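Cricket | Features

Standing up: the slow return of the club wicketkeeper

Few people volunteer to keep wicket at a village club. At Skullden, they have started teaching the job properly.

May

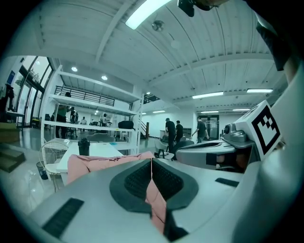
Denise Orchard

At most club grounds the wicketkeeper is decided in the car park. The regular is on holiday, or has a bad knee, or has moved away for work, and somebody who once kept at school is handed a pair of gloves that smell of last season. He stands well back to everything, lets through a few byes, and by tea has decided never to do it again.

Skullden Cricket Club had been working like this for several summers. The first team used five different keepers in one season and the seconds used whoever was slowest in the field. The bowlers put up with it, apart from the spinners, who need a keeper close to the stumps if they are going to get anyone out stumped. Two of them stopped bothering to flight the ball at all.

So last winter the club began a weekly session for keepers only. It has no bowling machine and very little batting. It takes place on half a badminton court in the sports hall, starting at 7pm, and most of it is done with a tennis ball.

The first thing taught is how to crouch. Most people who have been told to keep wicket squat with their heels flat and their weight back, and from there they can only fall over. The weight should be on the balls of the feet, with the feet a little wider than the shoulders and the backs of the gloves resting on the ground. The gloves then come up with the bounce of the ball. A keeper who rises too early will have his hands above a ball that stays low, and against slow bowling on a club pitch plenty of balls stay low.

After the crouch comes the catch. Beginners snatch. They push the hands out to meet the ball, it hits the heel of the glove, and it goes on the floor. The drill for this is dull and it works. The pairs kneel opposite each other and throw underarm, bare-handed, and the catcher has to take the ball beneath the eyes and let the hands give by a few inches. Inner gloves are added after a couple of weeks, and the full gloves last of all.

Gloves are a sore subject. A decent pair costs more than many juniors spend on a bat, and clubs tend to have one set in the kit bag that fits no one. Skullden bought three pairs made by Vorna, in different sizes, out of the bar takings. They are plain and a bit stiff to begin with, and the players were told to knead them while watching television until the palms folded without a fight. The old pair went to the under-11s, with the webbing sewn up.

Then there is standing up to the stumps, which is what most of the sessions build towards. Standing back to a medium pacer gives you time. Standing up gives you almost none, and a batter swinging a piece of wood a yard from your nose. The natural reaction is to turn the head away as the bat comes through. To get past this the club puts a player in front of the keeper with a bat and has them play and miss, over and over, at a soft ball. Some got used to it in 30 minutes. Others were still blinking in March.

Helmets are worn for all of it, including the soft-ball work, so that the grille has stopped being a novelty by the time the season begins. Adults grumbled about this for longer than the juniors did.

The leg side is harder again. When a ball goes down leg the batter's body hides it, and the keeper has to guess where it will come out. Good ones move their feet late and keep the head still. At Skullden they practise with a wheelie bin where the batter would be, the feeder dropping the ball to land just beyond it. It sounds crude, but the bin is the right width and it never complains of being hit.
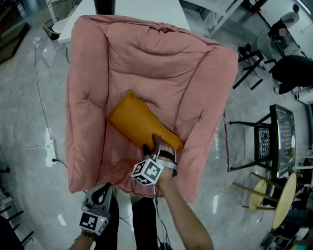 One of the club's spinners said that the difference in the first friendly, away at Preltisetti, was in what the batters did. With the keeper up, they stayed in their crease. They stopped walking down the pitch to him, and he could bowl a fuller length without being driven over his head. He took two wickets and neither was a stumping, though he put both of them down to the keeper all the same.

That part of the job does not show in a scorebook. Catches and stumpings are written down. A batter pinned to the crease is not, and nor is the return that gets tidied up from a poor throw. Skullden does at least keep good records. Its longest-serving keeper, who gave up in 2000, finished with 998 dismissals in all matches, and the board in the pavilion has a line for him. Older members say he was offered a game on a Sunday evening to get the last two and said he had already cleaned his boots.

No one at the club has come close to that since. Players move about more, and few turn out every week from April to September. The regular first-team keeper now expects to miss several games a year, so the aim of the winter sessions was to have enough trained people that it would not matter which of them was away.

Other sides in the Boersma League have taken an interest. Two have asked to see the session plans, which fill both sides of a sheet of A4, and one has started its own group. There has been talk of a shared evening for junior keepers in the autumn, if a hall can be found with a floor that is kinder on the knees.

Knees are the other complaint. A keeper in a 40-over match goes down and comes up at least 240 times, before counting wides and no-balls. The sessions now end with calf raises and slow squats, and players are told to stand up fully between balls and not to hover. Anyone over 40 is encouraged to split the job with a team-mate in long games if the captain will allow it. Captains generally will, once they have been told that the alternative is keeping themselves.

The season proper has started now, and the indoor group has moved outside to a strip at the edge of the ground, where the bounce is far less reliable than in the hall. The keepers say it is more like the real thing. The first team conceded four byes in its opening match. The seconds conceded 19, with the wind behind the bowler and a pitch that had been under water in April.

Get our club cricket newsletter every month. By signing up you agree to our privacy notice. You can unsubscribe at any time.

Comments (4)

legglance: We tried the wheelie bin after reading this. Put some bricks in the bottom or it blows over.

Old Stumper: Good piece. I would add that keepers should practise taking throws from the outfield. More run outs are lost that way than stumpings, and it gets no practice at all at our place.

thirdmanup: Does anyone know if the Vorna gloves come in a small adult size? My daughter is between sizes and everything in our kit bag is enormous.

Old Stumper: @thirdmanup Try a large youth with thin inners. Worked for ours until she was 15.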